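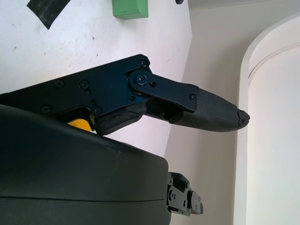
4.2 What the wrist view buys us

So let's get to the part I was most curious about when we started this project. Everybody in our group had an opinion on whether the wrist camera earns its keep, and I'll admit mine was that it mostly looks at the gripper's own hardware. Figure 4 is a good example of what I was grumbling about. A big share of the view goes to the gripper body and the dark housing, and the green block only shows its lower part at the top of the image, well away from the finger.

Figure 4. Wrist camera view with the finger in open space and a green block on the table behind it.

Modupe Afolabi's hunch was different. She thought the policy could use views like this one anyway, as long as it had some memory of where the block had been a moment earlier. We trained 2 policies to find out, both on the same 169 demonstrations from the Felcombe bench. The first one (we call it Rirent) sees the current wrist image and nothing else. The second, Jaltetti, also gets the previous 10 wrist images, squeezed through a small encoder that Kaan Yüksel wrote for an older project and never quite finished documenting.

The difference showed up right where Modupe said it would! When the block sat near the middle of the view, I couldn't tell the two apart, and neither could Somtochukwu when I made him watch the replays with the labels hidden. Once the block drifted toward the border of the view, Rirent started to wander. It would sweep sideways, pause, and sometimes drive the finger off past the table edge. Jaltetti usually turned back toward the block – a bit slowly, but in the right direction.

We also tried masking out the gripper pixels, which I was sure would help. It made both policies worse. My best guess is that the finger and its pad give the network a fixed reference for judging how far off the block is, and we took that away. Ilgın Çınar suspects the mask edges themselves were the trouble, and we haven't run the test that would settle it (blurring the gripper region would be the obvious next try).

One caution before moving on to the lighting tests in Section 4.3. All of our training was done in soft, even light, so I wouldn't read too much into these results for a bench with hard shadows.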